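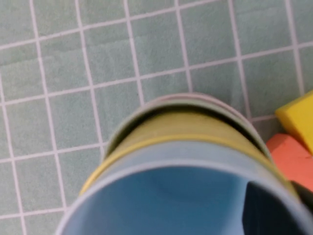 Which syllable do you stress in "controversy"? I put it on the first, CONtroversy, and always have, though both are heard all over Britain and either one will be understood.

I'm starting a thread on it anyway, as my daughter-in-law picked me up on it over lunch in December and I've been saying the word to myself in the car ever since (which is no way to drive). She says conTROVersy, as do both her parents. My old English master would have sent her out of the room, bless him, but she is a primary teacher and knows what she's doing, so I'd love to hear what the rest of you say and where you picked it up.
– marrowfat

Posted by tilly_in_isham
Oh, lovely, I do enjoy one of these! I'm a conTROVersy person through and through and I never knew there was anything wrong with it until I joined a choir and the alto next to me winced. What I find odd is that I say "controVERsial" like everybody else, so the stress hops about depending on which end I stick on the word. Same with photograph and photographer, I suppose, and nobody minds that one.

Posted by Lăcrămioara Costache
I learned English as a grown-up, so I got my stresses out of a dictionary and not from my mother. Mine gave CONtroversy first and the other one second, and I took the first to be the proper one and the second to be a sort of warning. Then I came to live here and my neighbours all used the second! I have now gone over to their side, but I still say "laBORatory" and "CONtroversy" if I am nervous, for example on the telephone to the bank.

Posted by Karow12
Sorry, but I can't go along with "either will do". The word had its stress at the front when I was at school and there was no need to move it. If we let this one go we'll have no leg to stand on with "harass".

Posted by marrowfat
Karow12, I have some sympathy, but I wonder whether you say BALcony or balCOny? The stress used to sit in the middle of that one, and I've never met anyone who wants it put back. I don't think words stay where they are left – my grandmother said "conTEMplate" as CONtemplate and the other way round, depending on the company.

Posted by Karow12
BALcony, obviously. That's a different matter, it was settled before any of us were born.

Posted by vandijk_j
My surname is Van Dijk, so I have given up expecting anybody to stress anything where I'd like it. For what it's worth, four-syllable words are a strain for English mouths if all the weight goes on the front and three little syllables trail along behind. Listen to people say "formidable" or "applicable" and you'll hear the same tug towards the middle.

Posted by tilly_in_isham
ForMIDable, me. I'm going to be in trouble again, aren't I?

Posted by Karow12
You are.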